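The Ferry Money

1

Bianka got off the last bus with 7 minutes to spare and no bag. The bag was still on the bus. Of course it was.

She ran anyway. Past the Indik bakery, shut. Past the chapel, down the steps, one hand on the rail. March wind straight off the water, tasting of diesel.

The ferry lights were on. Somebody was already coiling rope.

"Wait," she shouted. Nothing. Then louder – "Dénes Antal, you wait for me!"

The rope stopped.

2

He hadn't changed much. Thinner maybe. He looked at her shoes, then at her face, then out at Brellen across the bay.

"Your mother said you weren't comming."

"She says a lot."

"It's four for the crossing now."

"I've got nothing. It's all on the bus."

He thought about that. The engine thumped under them. Up on the quay a dog barked at a bin.

"You owe me 1,000 already," he said. "What's four more."

She'd hoped he had forgotten. The boat, the winter, the money she swore was a loan. She sat down on the wet bench and didnt answer.

3

Halfway over he cut the engine to save fuel and let the tide do it. Quiet then. She told him all of it. The flat, the job at Vernetti, how both went in one week. Parvathi's sofa for a month after.

And her brother, waiting at the house. He'd be at the kitchen table, she said, same as when Dad was ill. Standing. He never sat for bad news.
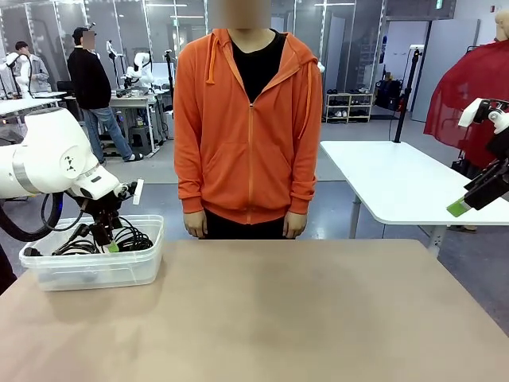
4

Brellen came up slow, one lamp and then the rest of them. Dénes threw the rope and missed, swore, threw it again.

"Go on up," he said. "I'll ring about the bag."

She went. Halfway up the hill she turned round – he was still there, phone to his ear, waving her on.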